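1/ Everyone in my feed is folding their tea towels into thirds now and standing them up in a drawer like files. Skeser sells a 30 page booklet on it. I have questions.

2/ Main one: who is looking in the drawer? Mirsad Vukčević swears it saves him time every morning. Mirsad owns two towels.

3/ The booklet says start with "a clean, flat cloth". Fine in theory. White cloth on a long wooden table, one side folded neat and square, the rest of it in a crumpled bundle with a flap wandering off. I'd call that halfway, and halfway is where most of my laundry lives.
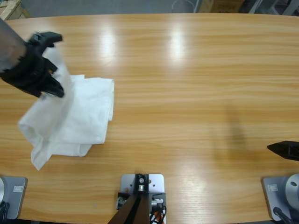
4/ Step two in the booklet is "find the corners". Easy on a new napkin. On anything that's been through my machine since March the corners are a matter of opinion.

5/ Also they want you to smooth it from the middle outwards. I tried that and I tried just shaking it hard by one corner. Same result as far as I can tell - and the shaking is quicker.

6/ Behrouz Ghorbani replied to say I need the Vinow folding board. It's a board. You fold round it. I have a cereal box.

7/ Someone asked if ironing first helps. Probably? I'm not ironing a thing that dries saucepans.

8/ Will give thirds another 2 weeks, same drawer, no board. If the towels are still standing up by then I'll say so on here. My money's on a heap.

9/ And no, I'm not buying the Begović drawer dividers either, stop sending me the link.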